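Teaching by Teleoperation: Notes for Session 6
Jeptoo Rugemalira, with additions by Kibet Langat

Last time we moved the arm by holding it and pushing it through the motion ourselves, which most of you took to quickly. Today we let go of the arm and drive it from the desk. The recordings end up in the same format either way, so your loading scripts from session 5 should still run, but the feel is very different and you should expect your first dozen tries to be clumsy. Mine were, and Kibet has kept a few of them to cheer people up.

We will be working in Cira, our simulator, for the whole session. The task is the tipped mug: find it on its side, take hold of it, set it upright, back away. A demonstration counts once the mug is standing and the fingers are clear of it. Please don't stop recording the moment the mug is up, as the backing away is part of what the policy has to learn, and the Lurnden group lost a good week to a robot that put things down beautifully and then knocked them over on the way out.

Before you close the gripper, spend a little time thinking about which part of the mug you want. You can come at the outer wall from both sides, you can go for the handle, or you can put one finger inside the mouth and leave the other outside, so that the wall ends up pinched between them. Any of these is allowed. What we do ask is that you pick one and stay with it for a whole batch, because a learner shown three different grasps from the same starting pose tends to average them into something that is no grasp at all.
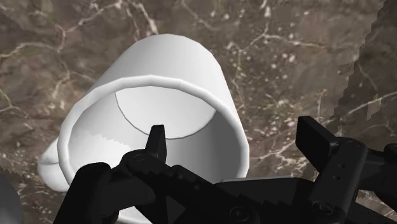
Figure 1. Wrist view in Cira, gripper open, one finger just inside the mouth of the mug.

Have a look at how much of the view the gripper takes up at this range. Its body and linkages fill the lower part, and the near side of the rim goes behind them. This is the moment when beginners speed up, and I would beg you to slow down. Switch to the side view if you need to (the key is on the card taped to your desk), check the depth of the finger, and then close gently.

A word about pauses. It is quite all right to stop and think, but long stretches of stillness teach the robot to be still. The Shemweta script trims any pause at the start and end of a recording, and leaves the ones in the middle alone, so you will have to go through those yourself. If you froze for ages over the mug, throw that one out and do another.

The shared set stands at 260 demonstrations, of which 97 use the finger-inside grasp. Bring your own batch to the lab by the December deadline, in a folder with your desk name on it, and add a line in the notes file saying which grasp you chose.

Reading for next time: the Stulden handout on replaying demonstrations, first half only.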